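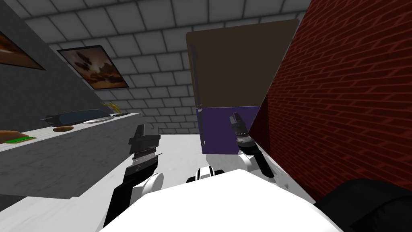 4.2 Recording demonstrations in the simulated kitchen

Trekska stores each demonstration as one episode, made up of every camera stream and the joint positions of both arms. The door-opening task, named Tirkorton in the task list, needs 100 episodes before training can begin. Start each one with both grippers open space away from the handle, as with the right gripper near the purple lower door, so that the approach is recorded as well as the grasp.

1. Load Tirkorton and wait for the scene to settle.
2. Press Record, then move the right arm to the handle.
3. Close the gripper on the handle and pull at a steady speed.
4. Press Stop and mark the episode Keep or Discard.

Caution: do not change the camera layout part-way through a set.

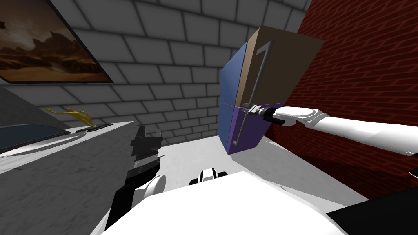 Should a slow or clumsy attempt be thrown away?
Keep it if the door ends up open. Discard it only if the arm hits a wall or the episode runs past 21 seconds.

5. After every 12 episodes, save the set and reset the scene.
6. Replay 2 episodes from each set and check all views, including the gripper view. 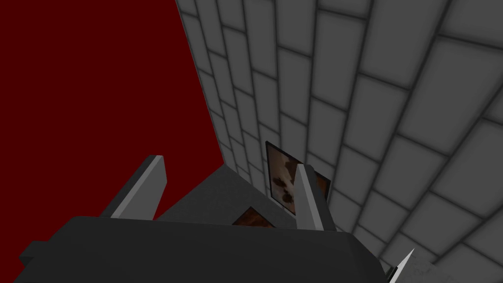 Gripper view, fingers apart.

Note: sets saved under Nerkbridge must be converted before they are merged. See 4.3.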